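Why Is It Cold in the Fridge?

by Evie Penrose 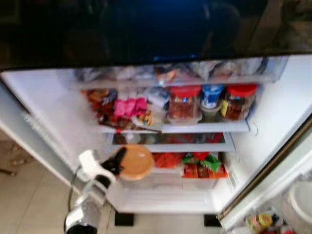
A full fridge, with jars, packets and a plate on the shelves.

I open my fridge a lot. My sister Glenys says I open it just to look, and she's right! But have you ever wondered where the cold comes from?

I used to think a fridge made cold, like a lamp makes light. What it really does is carry heat away. There's a thin pipe running through the walls with a special liquid inside. The liquid soaks up heat from your food and turns into a gas. Then a pump pushes the gas around to the back, where it lets the heat go and turns into a liquid again. Round and round it goes, all day long. That's the humming you hear at night.

So why do we want our food cold? Tiny living things called bacteria get onto food, far too small to see. When they're warm they grow fast, and the food goes bad. When they're chilly they slow way down — a bit like me getting out of bed in March.

Jars with lids, like the two with red lids up there, keep air and germs out. Lots of sauces have salt, sugar or vinegar in them too, and bacteria don't like that one bit. Food sitting on an open plate dries out and picks up smells, so it's good to cover it.

Before fridges, people had an icebox. My great-grandma in Dritcombe had one, and a man came by with a big block of ice for it (she got to suck the chips!). When the ice melted, you needed more.

Try this at home: put one slice of apple in the fridge and leave another on the counter. Look at them both tomorrow. Which one looks better? Don't eat the counter one, please.

Contact Forkden Kids | © Forkden 2019 | Back to top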